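Chapter 4
Drying Grain Before It Is Milled

Grain arrives at a mill in one of two states: too wet, or declared dry by the person selling it. This chapter deals with both. By the end you should be able to read a moisture meter, choose between a batch dryer and a continuous one, and explain to a mill owner why the cheaper of the two has cost more.

We shall lean on two plants throughout. The Gedar mill dries in batches, in a tall steel bin with a fan that can be heard from the road. The Skukstead works runs a continuous dryer, the Pinov, through which wheat falls at whatever pace the operator has set and then forgotten. In one week of October the Pinov handled 1,362 tonnes, a figure the works still has painted on a door. 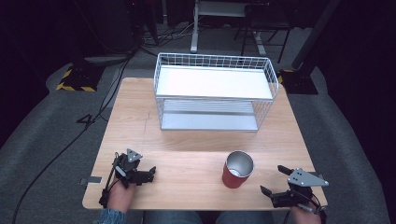
Why not simply turn up the heat? Hot air dries the outside of a kernel faster than water can move out from the middle, so the skin hardens and cracks while the core stays damp.

Cracked kernels break up in the rollers and the flour suffers. The damp core, meanwhile, goes on to spoil in the silo, usually over a holiday.

Section 4.1 covers moisture and how it is sampled. A single handful from the top of the heap is the traditional method and tells you a good deal about the top of the heap. Section 4.2 sets out airflow, starting from a 100-tonne bin. Readers who already know the Min chart may skip the first two pages, though in our experience those readers are the ones who hold it upside down.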